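Refinishing & Repair > Paint and Topcoats

Topic: Yellowing over white on painted pieces, water-based vs. oil

ayupanqui
Posted 4/15/18

I have a painted bedroom set from 2006 that I am redoing in white. The old finish is an oil-based enamel that has gone the color of weak tea everywhere the sun does not reach, mostly drawer sides and the backs of doors. I want to avoid a repeat. Current plan:

Scuff sand at 220, degrease, one coat shellac-based primer, two coats Zakska cabinet white, then a clear coat on horizontal surfaces only.

The question is the clear coat. The Zakska data sheet says no topcoat required. The man at the counter says always topcoat. Both cannot be right for a surface that gets cosmetics and nail polish remover on it.

Arnulfo Yupanqui

drysander
Replied

The data sheet is right for vertical surfaces. Tops are a separate case. A cabinet enamel that cures hard will take fingerprints and the odd wipe, but acetone will go through it and through most single-component clears as well. If remover is a regular event, put glass on the top and stop worrying about chemistry.

What you are seeing on the drawer sides is dark yellowing. Alkyds do it in low light, and it partly reverses if you leave the part in a bright room for a few weeks. Water-based acrylics do not do it to any degree worth measuring.

tpacheco_finish
Replied

Disagree on glass. Glass on a painted top traps moisture and the paint prints to it unless there are spacers. I have had to cut two tops loose with a wire.

For a white top I use Erno two-part waterborne, sprayed, nearly 5 mils wet per coat, 2 coats. It resists remover if you wipe the spill up promptly. It does not stay perfectly clear forever, but the shift is small.

Tomás

drysander
Replied

Spacers solve that. Felt dots at the corners, 30 cents. And the paint needs a full cure before anything sits on it, which is where most of the sticking comes from. People set the glass down after a weekend.

Two-part in a home garage is a respirator job. The OP has not said he sprays.

ayupanqui
Replied

I do not spray indoors. Brush and foam roller only, so the two-part is out unless it can be rolled.

The complication is that one piece is not flat. The dresser and nightstands are plain boxes, but the vanity has carving around the mirror and I am concerned about a clear coat pooling in the recesses.

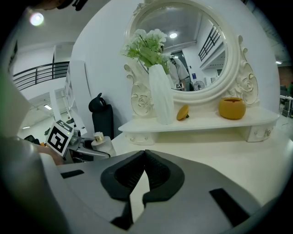 The vanity. Round mirror, carved surround, rose scrollwork on both sides.

The top is flat and simple. The carved parts are what I would like advice on.

tpacheco_finish
Replied

Leave clear off the carving. Nothing touches it, so there is nothing to protect it from. Clear in recesses is also where you see amber first, because the film is thickest there.

For color coats on carving, thin the first one 5 percent with water, load an oval sash brush lightly, then go over it with a dry brush to lift the excess out of the low spots. Two thin coats and a touch-up will hold the detail. Three full coats will round off the petals.

Take the mirror out if the back panel is screwed on. If it is glued, tape it and run the blade along the edge while the last coat is still soft.

millwright_k
Replied

Two points.

1. Nobody has asked what the carving is made of. Molded resin or composition does not hold primer the way wood does, and some shellac primers craze on soft plastics. Test on the back side of a scroll first.

2. Abugri sells a rollable waterborne clear in satin. I have it on a desk. No yellowing that I can see next to an uncoated offcut. Acetone marks it, same as everything else at that price.

drysander
Replied

Agree with point 1. On point 2, compare it against an offcut kept in a drawer. An offcut on the shelf gets the same light as the desk, so you learn nothing about dark yellowing.

millwright_k
Replied

Waterborne acrylic, so there is no dark yellowing to learn about. You said so yourself up the page.

drysander
Replied

I said it about the paint. Several clears sold as waterborne are alkyd emulsions - they clean up with water and yellow like oil. Read the resin line on the sheet. The Farklow satin is one of these.

millwright_k
Replied

Fair. The Abugri sheet says acrylic-urethane. I checked.

ayupanqui
Replied

Thanks. Revised plan: adhesion test behind a scroll, no clear on the carved parts or the drawer fronts, rollable acrylic clear on the tops only. I will hold off on glass until September and decide then whether the top needs it.

One remaining question. Do the drawer knobs get painted in place or pulled?

tpacheco_finish
Replied

Pulled. Paint bridges the gap behind a knob and tears a ring the first time it turns. Wax the threads before they go back in.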